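Nullerine Shop Floor Robot Readiness Checklist
With inspector's comments, December round
Filled in by Jasper Dijkstra. Arm under review: Skavow, two-finger gripper, wrist camera.

How to use this sheet: mark each line PASS, PASS WITH COMMENT, HOLD or FAIL. Any HOLD in Part A stops the session. Lines in Parts B and C are about the chores themselves, so a FAIL there is a finding and we keep going. Please write comments in full sentences. I read every one of them and so do the people at Ustow.

PART A. BEFORE POWER ON

A1. Emergency stop tested from both sides of the cell.
PASS. Tested at 7:40 a.m., and again after the break.

A2. Floor tape visible, walkway clear.
PASS WITH COMMENT. Tape is lifting at the corner by the parts cart. Re-tape before the January round.

A3. Finger pads checked for wear, bolts snug.
PASS. Pads have 3000 cycles on them and I expected worse.

A4. Cable slack checked through full wrist rotation.
PASS WITH COMMENT. Fine up to the last bit of travel. I would like one more clip on the forearm, and I'd like the cable run checked by a second person after the clip goes on.

A5. Speed limit set to the shared-space value and locked.
PASS.

PART B. HOUSEKEEPING CHORES

B1. Wiping a flat surface, no obstacles.
PASS. I'm still grinning about this one. Even pressure, good overlap between strokes, and it went back for the strip it had skipped. A year ago it pushed the cloth onto the floor and carried on wiping with bare pads!

B2. Clearing light litter before wiping (paper, card, film).
HOLD. This is the line I most want fixed. Scraps that lie flat are hard for a two-finger gripper, and clear film is worse, especially on a dusty gray top where there's so little contrast to work with. A person pinches up the edge with a fingernail without thinking. Skavow needs to find that edge first, and on the trials we logged it found the edge on card much more often than on film. Until this passes, a person clears the tops by hand and the robot wipes afterward.

B3. Telling a reflection from an object on glossy housings.
PASS WITH COMMENT. Shiny dark panels throw back all kinds of things, pink and white glows included, and the early software treated every one of them as something to pick up. The current version mostly leaves them alone. I want it tested again with the overhead lights off and only indicator lights on.

B4. Reaching near openings, vents and exposed wiring.
HOLD. No reaching inside any housing while the task is housekeeping. Set a keep-out zone at the rim and confirm it on the screen before starting. Loose wires and a closing gripper don't belong in the same sentence. 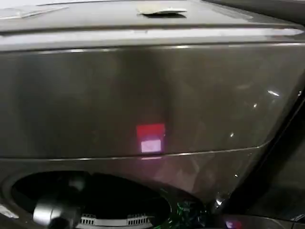

Zerouali disagrees with the hold on B4 and wrote back the same afternoon that a blanket keep-out zone throws away the most useful chore on the list. Dust collects in exactly the spots people hate reaching into, the argument goes, and a slow arm with a soft brush and a force limit would do less harm than a tired person with a vacuum nozzle. Try it on a dead unit first, then decide.

I think that's a fair challenge, and I've added it as B5.

B5. (New) Brush cleaning at an opening, unpowered unit, force limit on.
NOT YET RUN. Needs a brush holder for the fingers. If anybody has a design, send it over and I'll print it.

PART C. STOCK AND SHELF CHORES

C1. Picking a single small bottle from an open tray.
PASS. 176 tries, 2 drops, neither one a breakage. That is better than I dared hope in the fall.

C2. Returning the bottle upright.
PASS WITH COMMENT. Upright every time, but the label ends up facing wherever it likes. Good enough for a storeroom. A shop would want them turned to the front.

C3. Picking from clear shelving.
HOLD. Transparent sides confuse the depth reading, and bright walls behind them make it worse. The arm slows down and hesitates, and I am glad it does, but a hesitating arm next to small bottles is still an arm next to small bottles. Keep one hand near the stop for this line.

C4. Clearance between the outside of the fingers and the rack.
PASS WITH COMMENT. The fingers are chunky and the joints stick out farther than the tips. Operators watch the tips. Please watch the knuckles too.

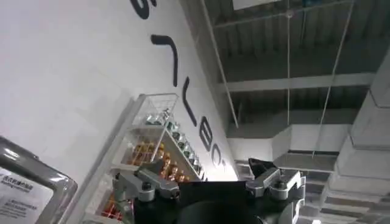 The clearance rule for this round is 47 millimeters on the outer side of each finger, measured with the gripper fully open. Ustow asked whether we could go tighter with slimmer fingers. Probably, but then the grip tests in C1 have to be run over again from the start, and I'd rather spend that time on film and card.

C5. Reading shelf labels from the wrist camera at an angle.
FAIL. Big lettering is no trouble. Small print goes to mush as soon as the wrist tilts. Suggest a pause-and-level step before every read.

C6. Handing an item to a person.
PASS. Releases on a gentle tug. Lovely to use. Everyone who tried it wanted another go.

GENERAL COMMENTS

Can it do the chores yet? Wiping, yes, today, with someone nearby. Single bottles, yes, if the shelf isn't see-through. Tidying up scraps, no. I'd still call this the best round we've had, and the jump since the summer is bigger than the marks make it look.

Open items: re-tape corner (A2), forearm clip (A4), film pickup (B2), lights-off test (B3), brush holder (B5), level-before-read (C5).

Copies to Ustow and Zerouali. Corrections to me before the next round, please, and in ink if you're using the paper sheet.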